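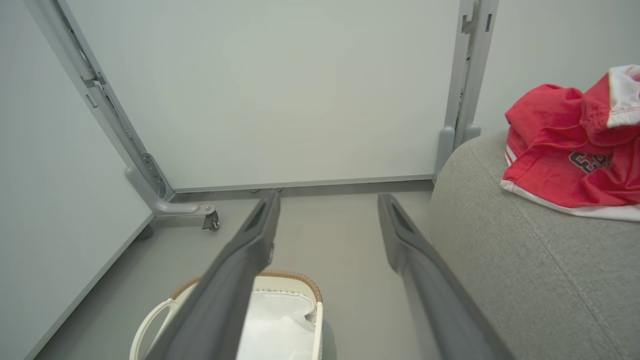 Bjartur Bergmann told me, after his first evening with a set of partbooks, that he had never felt so lost and so well looked after in the same hour. He could see his own line and nothing else, he said, and by the second page he had quit counting and started listening to the rest of us, and he wanted to know why he'd been handed full scores all his life.

Chapter 12
Singing from One Line

It's a fair question, and a good part of this chapter is my long way of answering it. If you have come up through school choirs, you have almost certainly sung from a score in which every voice is stacked on the page, soprano at the top and bass at the bottom, with bar lines running down through the lot like fence posts. It's a comfortable way to read. When you get lost (and we all get lost) you glance at the altos and climb back on.

The singers we'll be meeting here had no such help. Their music came to them in separate small books, one for each voice, and each book held only the notes that its owner needed to sing. There were usually no bar lines. The words might be squeezed in under the notes with a good deal of optimism, and some of the repeats were left for the singer to work out. What held the performance together was the beat, the sound of the other voices, and a fair amount of nerve.

Our main source is the set known as the Pasichnyk partbooks, which carries the year 1563 on the cover of the tenor book. Four books were made and 2 of them are lost, so what we have is the tenor and the bass. You may think that's a poor sort of source to build a chapter on — I thought so too when I first wrote these pages for my Wednesday class — but a set with holes in it teaches you things that a tidy one doesn't. You have to ask what the missing people were singing, and the parts that survive will tell you a surprising amount if you're patient with them.

Before you look at a single note, find a partner and do the warm-up at the end of this section. Please don't skip it, even if you read very well. Strong readers are often the ones who have the hardest time here, and Zoia Harasym, whose reconstruction of the soprano and alto we'll be using, still starts her own rehearsals this way.
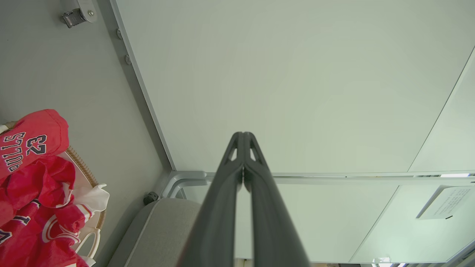

A voice in music of this kind seldom jumps from one register to another; it travels, a step at a time, and the color of the sound travels with it. When the tenor sinks from the top of its range toward the bottom, you shouldn't be able to point to the note where it turned dark. Look at the big pale panel in the picture, lighter at the top and going a little greener and grayer toward its lower edge, and try to put your finger on the place where it changes. That's the kind of descent I'd like you to sing. Most of us give the game away about halfway down, where we feel the low notes coming and brace for them.

Warm-up for two singers

Stand side by side, close enough to hear each other breathe. One of you holds any comfortable note on "ah." The other starts on the same note and walks down the scale slowly, five steps, then back up. Keep the beat silently; no tapping. Change places and do it again, this time with your eyes closed.

Now open to the first tenor page in the back of the book and cover the bass with a sheet of paper. Sing your line through once without stopping, wrong notes and all. Write down in pencil where you think the other voices come to rest, and keep that page, as we'll need it when we turn to cadences.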